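Saturday, late morning. Workshop notebook, Cotlow room

Finally got to the oak-colored table today. It has been the dumping ground for weeks and I wanted it down to a few things we can live with before the Henao order comes in (825 labels, all to be folded by hand, and they need a flat surface!). I started with the drawers and left the top for later, which was a mistake, because everything from the drawers went straight onto the top.

Rules I'm trying out: the plant stays, the remote stays, paper goes in the bin at the end of the day. I moved the Videl samples to the shelf in 201, all 300 of them, and my arms know it.

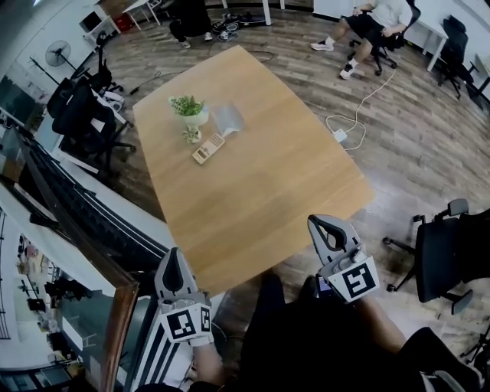

Tustel workshop notes — K.

The plant looks good in its white pot, nice and leafy. I like the little clear glass in front with the sprig in it too — it takes up no room, so it can stay. The crumpled white paper next to the plant is still to do. So is the remote, lying diagonally just below it. I want it parallel to the table edge, or better, in a tray. Do we own a tray? Check the kitchen.

Desk along the window side: not touched. Same for the coat rack and the fan back in that corner. I'd like the fan a bit farther from the rack, coats and fans don't mix, but that's for another day.

To do next:
tray for the remote
water for the sprig, change it Monday
ask Henao if the labels come flat or on a roll
find the lid for the 1921 tin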